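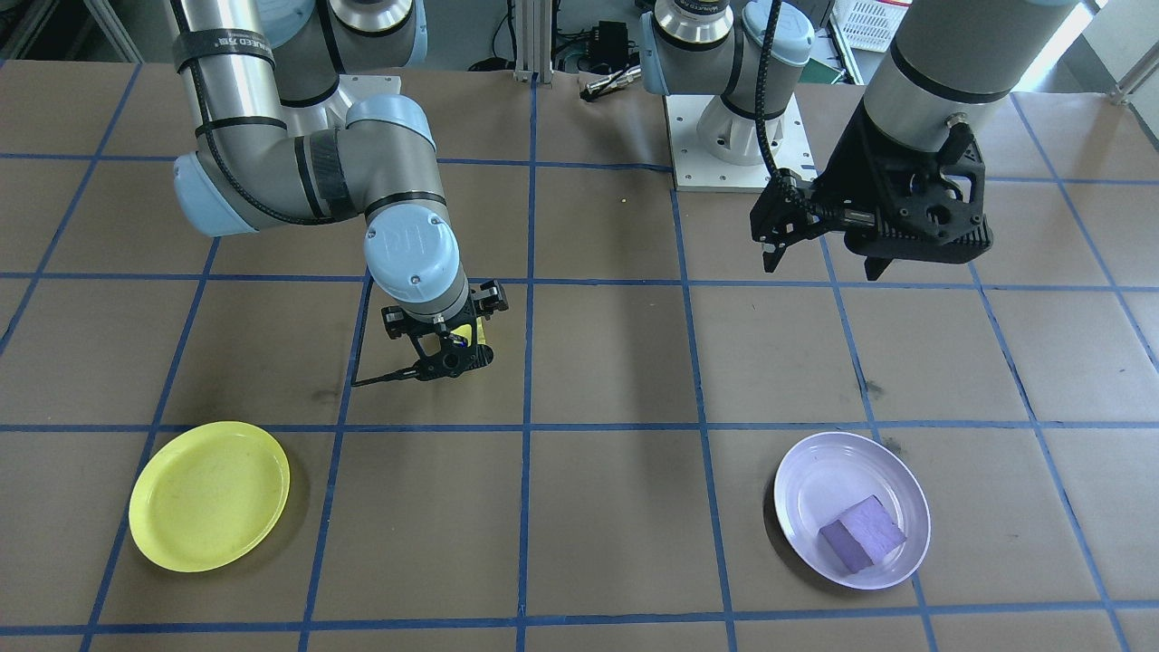

I'd set up my profile and written my first review before I found out the plot-spoiler screen was switched off, one reader wrote to us, and could the guide please mention it a good deal sooner? It certainly can, and we're grateful for the nudge. The spoiler screen has been moved right up to the front of this section, before any of the business with watchlists and ratings, and we hope it saves a few thriller endings along the way.

Search the guide Enter a word or phrase Go

Section 2: Setting up your film diary

Last revised Mar 30, 2022

Welcome to the second part of the Fluren guide. If you've come straight from Section 1 you'll already have the app on your telephone, tablet or television and you'll have signed in at least once. If you haven't, do pop back and finish that first (it's a short section, and the kettle will hardly have boiled). What follows takes you through your profile, your watchlist and your first review, and there's a bit at the end about sharing with friends, which is where most of the fun is.

Before you begin

Have your Fluren email address and password to hand. You'll also want to know which streaming services you pay for at home, as you'll be asked to tick them. Fluren doesn't play films itself, it only tells you where they can be found and keeps a record of what you thought of them, so there's no need to dig out any card details.

Setting up a profile

1. Open the app and touch the round button at the top right of the home page. The profile page opens.

2. Choose Add a profile. A household can have up to eight, so there's room for grandparents, lodgers and the teenager who would sooner not be seen to share your taste.

3. Type a name. It can be your own or anything you like, and you can change it later under Settings.

4. Choose an age band. This decides which films turn up in your suggestions and whether you can read reviews from the wider membership or only those from your own household.

5. Look for Spoiler screen and slide the switch to the right. Any review marked as giving away the plot will now be covered over until you touch it.

6. Choose Save.

Note: The spoiler screen is set separately for each profile. Switching it on for yourself does nothing for anyone else in the house, so if you're setting up several people in one sitting, please go through step 5 every time.

Caution: The screen depends on the writer having ticked the box to say that the ending is discussed. Most people are very good about it, but every so often one slips through. If a whodunit means a lot to you, leave the reviews alone until you've seen it! The star rating and the cast list are always safe to look at.

Building your watchlist

Your watchlist is simply the pile of films you mean to get round to. Some of us keep it short and tidy and some of us have let it run wild, and the app is perfectly content either way.

1. Touch Find on the bottom row.

2. Type the title, or part of it. You can also search by actor, director, composer or language. If you only remember that it was the one with the lighthouse, try the Themes tab, where you can browse by setting and mood.

3. When the film appears, touch it once to open its page. Check the year underneath the title, particularly with remakes and with films that were released under one name at home and another abroad.

4. Touch Add to list.

5. Under Where to watch, tick the services you have. You'll only be asked the first time, and your answer is kept for every film after that.

6. If the film isn't out yet, choose Tell me when. A message will be sent on the morning it arrives.

A watchlist holds up to 3000 titles. Should you reach the end of that, the app will ask you to clear something out before it accepts another, and the Oldest first button will bring up those that have been sitting there longest. We find this rather a pleasant job for a rainy afternoon, and it's surprising what you'd forgotten you wanted to see.

Note: Premiere times are shown in your own time zone, provided your device is set correctly. Films that arrive at midnight somewhere else may reach you at breakfast, or indeed in the middle of tea.

Writing your first review

Now for the part we like best. You needn't be a critic, and nobody is going to mark it. A few lines on whether the story held you, whether the leads were well matched and whether you'd sit through it again will be a real help to the next person wondering what to put on.

1. Open the page for the film you've watched and touch I've seen it. The film moves from your watchlist to your diary.

2. Give it a rating by sliding your finger along the stars. Half stars are allowed. To take a rating off altogether, slide all the way back to the left.

3. Touch Write something. Two boxes open, a small one for your headline and a larger one for the review itself.

4. Fill in the headline. It can be up to 150 characters long, spaces included, and it's the part that shows in other people's lists, so please keep the murderer out of it.

5. Write your review in the larger box. There's no lower limit, and a single sentence will do nicely if that's all the film deserves.

6. If you've talked about the ending, tick This gives away the plot.

7. Choose who can read it: Only me, My household, Friends or Everyone.

8. Touch Publish, or Keep as draft if you'd like to sleep on it.

Caution: Drafts are kept on the device you wrote them on and don't travel to your other devices. If you begin a long review on the tablet, finish it on the tablet. Signing out will also remove any drafts, and we can't get them back for you, however nicely you ask.

Note: You can edit a published review whenever you please. The word Edited will appear beside it. If you've changed your mind about a film on a second viewing (it happens to all of us, usually with comedies), you may prefer to use Add a second viewing, which keeps your first thoughts and puts the new ones underneath.

Sharing with a film circle

A circle is a small group of friends who can see one another's diaries and choose films together. The Wasley circle was among the first to try this out for us, and several of the wordings below are theirs.

1. Go to the profile page and choose Circles, then Start a circle.

2. Give it a name and pick a picture from the gallery.

3. Touch Invite and send the link by email or text message. Your friends will need a Fluren account of their own before they can accept.

4. Once they've joined, choose Next film. Everyone can put forward a title, and the vote closes at the time you set.

5. When the vote is over, the winning film is added to every member's watchlist with the date beside it.

Our autumn testers asked for a way to settle a tied vote, and there is one at last. Touch Takagi draw on the results page and the app will pick between the tied films at random. The draw can be used once per vote and the result stands, so no sulking.

Caution: Leaving a circle removes your votes from it straight away. Your own reviews and ratings stay in your diary.

If something doesn't look right

A film is missing. Check the spelling, then try the original-language title. If it still doesn't appear, choose Suggest a film at the foot of the search page. New suggestions are added in a batch, and the next one goes in during April.

The poster is there but the cast list is blank. Pull the page down with your finger and let go to refresh it.

The wrong service is shown under Where to watch. Films move from one service to another quite often, and our listings can lag behind. Touch Report this and we'll look into it.

Your rating has vanished. Make sure you're in your own profile. This is by far the most common cause, and the second is somebody else being in yours.

Section 3 covers subtitles, festival calendars and printing your diary at the end of the year.

Contact the Fluren help desk | Terms | Privacy | © 2022 Urotdale | Back to top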